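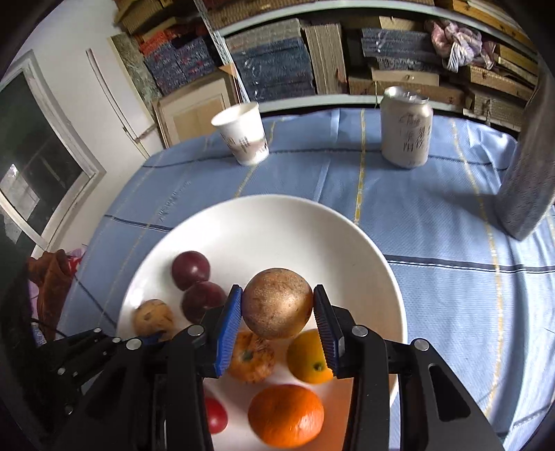 Gripper closed on the round brown fruit over the plate, blue pad on the left.

November 8, 2024
Hand gripper, Vakis linkage: pads, pins, service notes

Writing this down while I still remember it, because the last entry about this gripper is from May and it says only "pads changed, ok". It does not say which pads, or on which side, and I lost most of the morning with this.

Present state. Left finger has the pad with the bright blue inner face. Right finger has the dark one. They are from different deliveries: the blue is the new Tralance pad, the dark one is the older Clerkosa type, which I left on for comparison. Both are ribbed. Please do not "correct" this and make them the same before I have finished the fruit trials.

Mounting. The Tralance pad sits a little higher in its seat than the Clerkosa. With both screws tight the finger tips did not meet square, and a flat card held between them could turn. I put one thin shim under the dark pad, at the lower screw only. Now the card stays. The shims are in the small tin, in the drawer with the Allen keys.

Pivot pins. All the big silver pins taken out, wiped, put back with a very small amount of grease. The outer left one had play. I could feel it with the fingers but not see it. I changed the bushing and the play is gone. The old bushing is in a bag with the date, if somebody wants to measure the wear. The smaller pins on the side linkage I did not open, they move freely.

Do not use the spray oil on these joints. It creeps down on the pads and then everything slips for a week.

Closing force. Checked with the spring scale at the trigger, 28 N to full close. Before the bushing change it was 40 N, so a good part of what we called "stiff spring" was friction. The return spring is the same one as before. I marked the new value on the label inside the case.

Fruit trials. Mixed plate on the blue cloth: plums, citrus, the brown round one and others. I wanted different skins and sizes on the same plate, so that the pads have to deal with smooth and rough without any change of setting. 142 closings in total, 7 slips. I wrote down the slips by fruit on the paper sheet, and most of them are plums. The mandarin is fine if it is taken across the wide side – if you take it from top to bottom the pads come too near the plate and the side linkage wants to touch whatever is lying next to it.

I can not say yet which of the two pads is guilty for the slips. With one of each, the fruit rolls out and I only see that it is gone. Next step is the same plate with two blue pads, then with two dark ones, same shim rule each time.

Cleaning after fruit: warm water and a soft brush along the ribs, then dry with paper. No alcohol on the Clerkosa pad, the Van der Merwe sheet in the folder says it makes the rubber hard.

Open points:
– order four bushings, we have one left
– second blue pad is still in the Tralance box, check that it has both screws
– cable at the handle: add a strain relief
– open the small pins at the next service and write down how they look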